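Home | Kitchen | Workshop | Home Office | Tips A-Z

Keeping a Small Business Safe Online From the Kitchen Table

By Janaína Lopes

A cyber policy for a home business asks a lot of the person who buys it. Mine runs to pages of conditions, and most are ordinary household habits written in legal language. These are the ones I keep up with.

Write down every device that touches the business. Include the old tablet you use for recipes if you have ever opened work email on it. My insurer, Skanden, wants the make, the year and who uses it. I keep the list on one sheet of paper inside a cupboard door, with the policy number and the claims line at the top.

Give the router its own password. The one printed on the sticker should be changed the day you plug it in. Put the TV, the doorbell and the kids' tablets on the guest network and leave the main one for work.

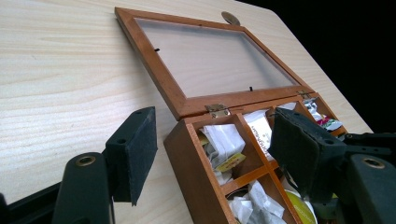

Back up twice. I use a plug-in drive and an online service, Zuvstead. The drive gets connected on the first of the month, then unplugged and put away in a different room. A drive that stays plugged in can be locked up by the same ransomware that gets the laptop.

Turn on two-step login for email before anything else. Print the recovery codes and store them with your passports. Do not save them in the inbox they are meant to unlock.

Call before you pay a changed bank account. In June I got an invoice for $2,342 that looked exactly like the ones my packaging supplier, Barbosa, sends. The account number was new. I called the number on an old invoice - not the one in the email - and they had changed nothing.

Check what the policy leaves out. Mine costs $278 a year with a $549 deductible, and it covers data recovery but not money I send to a thief myself. That was an add-on. The quote from Zivevero included it but had a higher deductible. Ask for both figures in writing.

Keep proof as you go. A screenshot of the backup log and one of the update screen, saved every month in a folder named for the year, is enough for my renewal form.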